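Notebook, August – folding small clothes, page 2

Back on the peach garment with the cartoon prints, and I must say I've grown rather fond of it. Lieven Timmermans likes the sleeves in first and then the bottom brought up, and I've come round to his way, though the curved seam still wants to wander off on its own. Two tries before lunch, three after. Must copy this into Notitz before I forget.

The peach one, bunched and then folded, on the pink bedding:
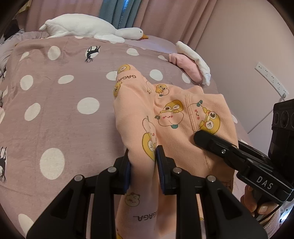
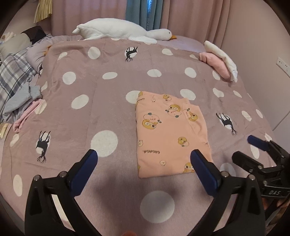 Still to do

Ask Lieven about the seam – and try a plain one next.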